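Two arms, one steamer

Well, we finally got our turn at the food table, and I've been wanting to write this up for the newsletter ever since we came back from winter break in January! If you haven't stopped by the robotics club lately, the short version is that we've signed up for the kitchen round of the Pisotik student challenge, and our team (we're called Plonus, don't ask, it was a long meeting) drew steamed buns.

I figured buns would be easy. They're soft, they don't roll, and a squashed one still tastes fine. But soft is exactly what makes them tricky, and we spent most of a month just on how hard the fingers should close. I have 227 practice tries written down in my notebook, and the first 11 are all labeled "pancake."

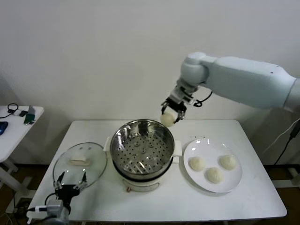
Isen Newsletter, Issue 2, page 11

One arm has a bun right over the rim of the steamer, with three more on the plate next to it, and the other arm is down by the glass lid. Getting the two of them to share such a small space took us forever – the lid is the part I still have bad dreams about, because the handle is small and the glass is slick.

We get 300 seconds for our run at the challenge, and we've been using nearly all of it. I'd love to shave off a little before the trip to Phan on 20th March (permission slips go in the blue folder, please and thank you!). If you want to come watch us practice, we're in the lab after last period, and you're welcome to bring buns. We go through a lot of them.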